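Doslow Countertop Arm Safety Kit 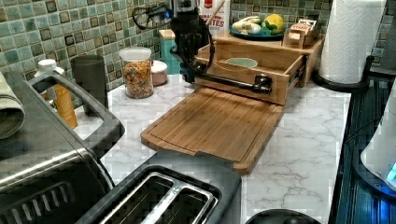 How fast should an arm move when people share the counter with it?

I set mine to 300 millimeters per second for anything near hands, and slower still for the last bit before contact. Your own risk assessment gets the final word, so treat my number as a place to start!

I put this kit together after too many emails asking which rules matter for a small arm at home or in a test kitchen. You get a stop button on a long lead, floor tape for marking reach, and the checklist Agata Fontana and I wrote for our Hattar workshops (it's 2 pages, and yes, please print it). She's fussy about cables and I've come around to her view: keep the loop clear of the joints, then run the full reach by hand before you power up.

Drawers get their own part of the checklist. Set a force limit for pulling, and test with the drawer jammed shut as well as free.

Kit price: $289
With Uketti mounting plate: $539
Ships from April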